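About Lanora

Lanora calibrates and repairs laboratory balances, pipettes and bench thermometers for small and mid-sized customers. 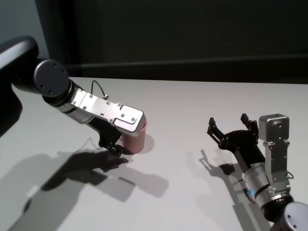

What we do

Most of our work is routine calibration. A customer ships an instrument or books an on-site visit, we record its condition as received, test it against reference standards, adjust it if the owner has approved adjustment, and test it again. Both sets of readings go on the certificate. If the first set shows the instrument was out of tolerance, we call the customer the same day, as earlier results may need review.

Balances are handled on site wherever possible. Moving a balance changes its level and often its sensitivity, and a certificate issued in another building has limited value. Pipettes and thermometers travel well and are normally sent to us.

Repair is a separate service. We stock seals, pistons, draft shield parts and display boards for the models we see most often. Older models are repaired when parts exist, and we will say so in writing when they do not.

Background

The company was set up by Hideaki Kudo, who had spent his earlier career servicing analytical balances for a distributor. The first service list covered balances only. Pipettes were added when customers asked for one visit and one invoice, and thermometers followed.

In August we took over the service contracts of Fotlow, a two-person pipette workshop. Fotlow certificates remain valid until their stated due date. Serial histories from that workshop were moved into our own records and can be requested by instrument number.

Records

Every instrument receives a Clikar number at its first visit. Clikar is our in-house record system. It holds the service history, the readings and the name of the technician who signed the certificate. The system currently lists 2253 instruments, of which 808 are pipettes. Customers can download certificates at any time — there is no charge for copies.

Measuring range

Balances: up to 400 g, analytical and precision types
Pipettes: single-channel and multichannel, fixed and variable volume
Thermometers: liquid-in-glass and digital probe

Instruments outside this range are declined or referred elsewhere. We do not subcontract calibration under our own certificate.

Contact

Quotes are issued by email. Please include the maker, model, serial number and the test points you need. If no test points are given, we use our standard set for that type of instrument, which is listed on the quote.

Page last reviewed 14 June 2021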